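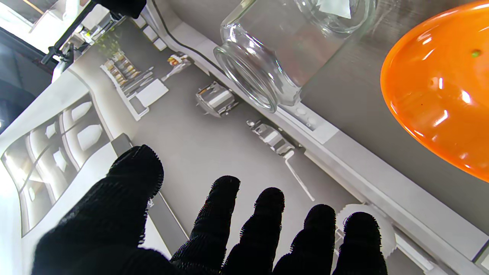
Betreff: Re: [teeliste] Grüntee umfüllen und lagern, Sammelbestellung
Von: Marloes De Graaf
An: teeliste
Datum: 28. Januar 2026

Hallo Tariq, hallo zusammen,

Tariq Gilani schrieb:

> Die Bestellung bei Wanow ist da, 3000 g Grüntee in einem
> einzigen Beutel. Beim letzten Mal im Oktober haben wir
> alles in Papiertüten verteilt, und bei mir schmeckte der
> Rest nach ein paar Wochen nur noch nach Heu. Ich würde
> diesmal gern Gläser nehmen. Hat jemand Erfahrung damit?
> Und kann der Tee so lange im Kühlschrank bleiben?
> Gruß, Tariq

Gläser gehen, wenn sie dunkel stehen. Licht schadet grünem Tee fast so sehr wie Luft. Bei mir stehen sie im Unterschrank, weit weg vom Herd und vor allem nicht neben den Gewürzen. Ich hatte einmal einen Sencha neben dem Kreuzkümmel, den konnte man danach wegwerfen.

Zur Größe: Für 100 g brauche ich bei den locker gerollten Sorten ein Glas mit 700 ml. Feiner gebrochene Blätter passen auch in 400 ml. Lieber mehrere kleine Gläser nehmen als ein großes, das jeden Tag offen ist. Die Gläser nach dem Spülen über Nacht offen liegen lassen und die Deckel getrennt davon. Alte Gurkendeckel bitte nicht verwenden, den Geruch bekommt man aus der Dichtung nicht mehr heraus. Neue Deckel von Veltton passen auf die üblichen Gewinde.

Zum Umfüllen schütte ich den Tee erst in eine Schüssel und dann durch einen Trichter mit weiter Öffnung. Mit dem normalen Küchentrichter verstopft es bei ganzen Blättern nach dem ersten Löffel. 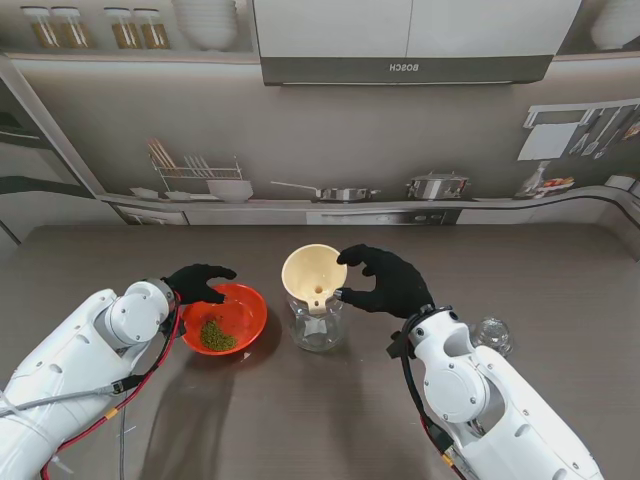 Glaskanne mit aufgesetztem Trichter, die grünen Teeblätter in der orangeroten Schüssel.

Kühlschrank: nur für ungeöffnete, dicht verschlossene Packungen. Vor dem Öffnen muss die Packung auf Zimmertemperatur kommen, sonst schlägt sich Feuchtigkeit auf den Blättern nieder. Angebrochenes kommt bei mir nicht mehr zurück in die Kälte. Iqra Ansari friert ihren Vorrat ein und ist zufrieden, dazu kann sie vielleicht selbst etwas schreiben.

Bitte auf jedes Glas Sorte, Pflückjahr und Abfülldatum schreiben. Beim letzten Treffen hatten wir zwei Gläser ohne Etikett und haben uns am Ende nicht einigen können, welches der Cadwaladr war. Humaira Mughal meint bis heute, es waren beide.

Noch zur Verteilung: Jarmo Peltonen hat 400 g bestellt, ich 700 g. Von den anderen fehlt mir die genaue Menge, die Liste von Tariq und meine stimmen nicht überein. Schreibt sie bitte noch einmal direkt an Tariq, nicht über die Liste. Wer eigene Gläser mitbringt, sollte sie vorher leer wiegen und das Gewicht auf den Boden schreiben.

Die Waage von Sturner bringe ich mit, Ersatzbatterien habe ich keine.

Viele Grüße
Marloes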